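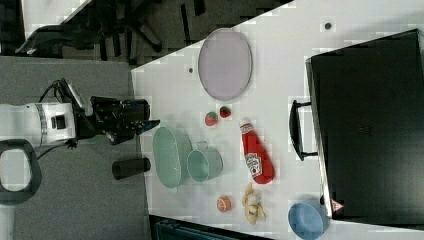

Paora Pryor
Contributing Editor, Home & Table

I own one oval plate. It came from my aunt's house in Colldale, it's a grayish sort of lavender, and for years it lived at the back of the cupboard because I had no idea what an oval plate was for. Then last fall I served a pile of toast on it, and everybody at the table sat up a little straighter. Toast! I've been a convert ever since.

So when the magazine asked me for something on mismatched tables, I said yes before they'd finished the sentence. I don't own a matching set of anything. I have 11 dinner plates from what I think are nine different families, and I've broken enough nice things that I've stopped apologizing for the rest.

The person who got me thinking about all this properly is Karim Benkirane, who runs a secondhand dish shop called Waaka and has strong feelings about green. Pale green, mostly. He'll put a pale green dish next to nearly anything – a purple plate, a brown bowl, a chipped yellow thing with a rooster on it – and stand back looking pleased. I used to think green dishes were for people with ferns. Now I've got a shelf of them.

His trick (he'd hate that I called it a trick) is to lay everything out on a plain white table before deciding on anything. No cloth, no napkins, just the dishes, scattered any old way. Tip the mugs on their sides if you feel like it. You look at the colors first and worry later about who sits where. I tried it at home and found out in five minutes that my favorite blue bowl makes everything near it look gray. It's in the bathroom now, holding cotton balls, and we're both happier.

What surprised me was the red. Soft colors like lavender and light green are lovely together, but they can get a bit sleepy, and a couple of small red things wake them right up. Strawberries will do it. So will cherry tomatoes, or the toy kind if you have kids and the real ones got eaten on the way home from the store. And yes, I'm going to say it, so will the ketchup.

I grew up in a house where the ketchup had to be poured into a little glass dish if company came. My mother was firm on this. The dish held maybe two spoonfuls, it had to be filled over and over, and the spoon always slid in and vanished. These days I put the bottle on the table. It's red, it's cheerful, people know what it is, and my brother can stop asking where it went.

I paid $13 for my newest green dish, a long shallow one from a stall at the Brernumier market, and I've used it for olives, radishes, soap and one very small meatloaf. Shallow ovals are great for anything that rolls. They also stack badly, so think about your cupboard before you buy four of them like I did.

Mugs I'm less sensible about. I'll take any mug with a handle big enough for three fingers, and I'd take a light green one over a white one every time. If you're starting from nothing, start there. A mug gets used every day, and you'll know within a week whether you can live with the color.

In September I'm having the whole family over, and the lavender plate is going in the middle. I haven't decided what's going on it. Probably toast.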